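Vondráček prints: paper survey complete and rehang from July

The condition survey of the Vondráček works on paper has been completed. It covers 813 sheets, comprising etchings, drypoints, a smaller group of lithographs and the working proofs that came with them. Results are set out below for members and lending institutions. The full tables can be requested from the Gernow print room.

Each sheet was examined on both sides under raking and transmitted light and graded on the same scale used for the earlier survey of the drawings. Grade 1 means fit for display and loan, grade 2 fit for display after minor treatment, and grade 3 not to be shown until treated. Most of the collection falls into the first two grades. The sheets in grade 3 number 19, and all but one of these are early etchings printed on a machine-made paper with a high wood pulp content. The paper has darkened evenly and is brittle at the corners. The remaining sheet is a lithograph with an old adhesive stain along the upper margin, which has reached the image.

Old hinges were the most frequent fault. Many of the sheets were mounted before they entered the collection, and at least two types of gummed tape were used. The first releases with a damp poultice and leaves little trace. The second has a rubber-based adhesive that has crossed into the paper, and it will be reduced in stages over the winter. No sheet with the second type will be lent until that work is finished. 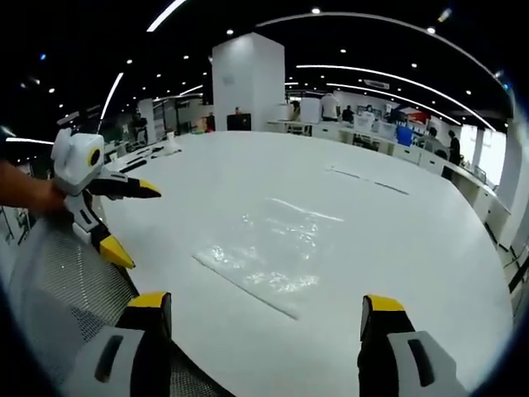 Treated sheets are being placed in window mounts cut from cotton board, with Japanese paper hinges and wheat starch paste. Mount sizes have been reduced to 3 standard formats. The previous arrangement used a separate size for almost every plate, which made storage inefficient and meant that frames could seldom be reused. Sheets too large for the biggest format stay in folders in the plan chests and will be framed individually when required.

The catalogue entries have been revised at the same time. Plate marks were measured again, to the nearest millimetre, and watermarks were traced where they could be read. Several impressions previously listed as second states have been moved to the first, on the evidence of a scratch in the lower right of the plate that was burnished out before the main edition was printed. Readers who have cited the old state numbers should use the concordance at the back of the revised list. Accession numbers have not changed.

The rehang opens in the lower gallery at Gernow in July. It will be shown in two parts, with a complete change of sheets between them to keep exposure within the annual limit. Light levels will be held at 50 lux. The first part takes the landscape etchings and their proofs, hung in order of printing so that successive states can be compared side by side. The second takes the portraits and the lithographs. Labels will give the state, paper and printer where known - in the earlier displays only the title and year were given.

A printed handlist is in preparation with Bokdale, in an edition of 2,000. It will reproduce every exhibited sheet at a reduced scale, with details of the plate marks at actual size. Framing for both parts has been placed with Duvance, using the existing oak mouldings and new ultraviolet-filtering acrylic.

Study appointments for the Vondráček boxes are suspended while mounting is in progress. Requests already accepted will be honoured, though sheets in grade 3 will be supplied as digital files only. Loan applications for the period after the rehang should state the proposed light level, the length of display and the type of glazing.

Print room notes, 1 December 2020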